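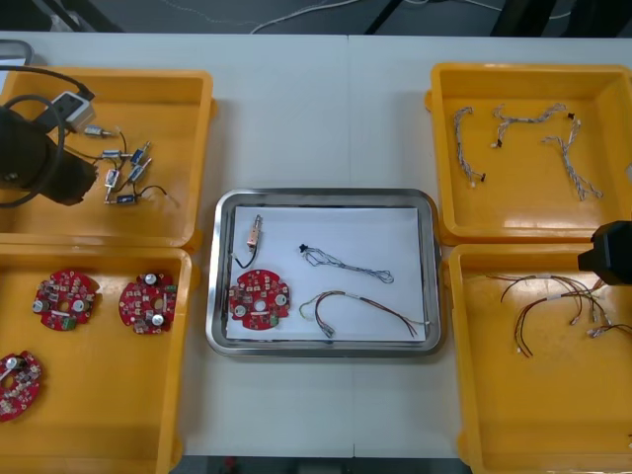
A reviewer at Vonine wrote of the previous release that it "records the stop but leaves the reader to guess what the arm was holding when it stopped," and asked that the fault labels be separated from the task labels. Release 3 makes that change. The reviewer also asked for a plain account of the dragged-lead fault, and it is given in the section of that name.

# Maltari Kitting Faults, Release 3

**Maintained by:** Hondale, Automation Safety Office
**Last updated:** August 25, 2024
**Status:** open for reading; write access on request

## Summary

This repository holds recordings of a two-arm cell placing electrical parts into a kit tray. The parts are circuit boards, solenoids, and wire harnesses of more than one kind. The set contains 3,440 episodes. Of these, 300 carry at least one fault label, and 100 of the faulted episodes include a protective stop.

The data is intended for work on fault detection and recovery. It is not a sample of normal production, and fault rates must not be calculated from it. Episodes were selected for release after the fact, and faulted episodes were kept at a higher rate than clean ones.

## Work covered

Each episode begins with parts in yellow supply trays on either side of the kit tray. The arms move parts one at a time onto the sheet of paper that lines the kit tray. The order of parts is set by the task file and differs between episodes. An episode ends when the kit is complete, when a stop occurs, or when the operator ends it by hand.
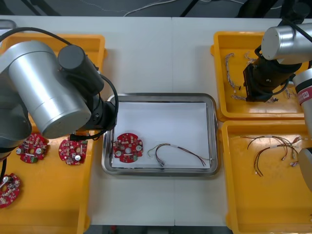 *Kit tray with a circuit board and a multicolored wire harness on the paper.*

Fixed-camera and wrist-camera views are provided. They are aligned to the arm log by timestamp, but the wrist views may lag the log by a few samples at the start of an episode. Users who need exact contact times should take them from the log.

## The dragged-lead fault

The fault was first reported in November by the Ladefoged site. An arm closed on a solenoid and lifted it, and a lead belonging to a second part came up with it. The second part was carried over the rim of the supply tray and dropped on the table. The force limit did not trip, for the added load was well below the threshold. The controller logged a successful pick.

On review, the same pattern was found in episodes that had already been marked as clean. Those episodes have been relabeled. In the worst of them, the dragged lead tightened against a board already placed in the kit tray and pulled the board out of position before the operator pressed the stop. No person was hurt. The board was scrapped.

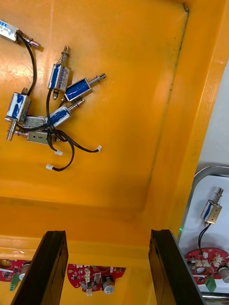
The cause lies in how the grasp check was written. It confirms that something is between the fingers and that its width is within range, and it makes no test for what is attached to that object or lying across it. Solenoids are the hardest case. Their black lead wires tangle together in the bin, and the white connector plugs can end up well away from the bodies they belong to, out on the open floor of the bin. A grasp that is sound at the body can therefore still have a neighbor's wire under it. Harnesses show the same fault less often, and boards have shown it only as the part being struck.

## Labels

| Label | Meaning |
|---|---|
| `drag` | A part other than the target moved with the gripper |
| `drop` | The target left the gripper outside the kit tray |
| `strike` | A placed part was moved by an arm, a lead, or another part |
| `stop_auto` | Protective stop raised by the controller |
| `stop_hand` | Stop pressed by the operator |

Labels may be combined. Each fault label carries a start time and an end time. Task labels are now kept in a separate file, `tasks.csv`, and no longer change when a fault label is revised.

## Corrective action

- The lift is now made in two stages, with a pause above the bin.
- The wrist view is compared before and after the first stage. Movement outside the target area cancels the pick.
- A canceled pick lowers the part again before the fingers open.
- The operator confirms by hand before work resumes after any `strike`.

These measures were put in place after the recordings in this release were made. Their effect can't be judged from this data.

## Known limits

- A short drag hidden by the gripper may be unlabeled.
- `drag` start times were set by eye and should be treated as approximate.
- Arm log fields for motor temperature are blank in some early episodes.

## Reporting errors

Please open an issue giving the episode number, the label in question, and the time in the arm log. Reports of an unlabeled `strike` are handled first.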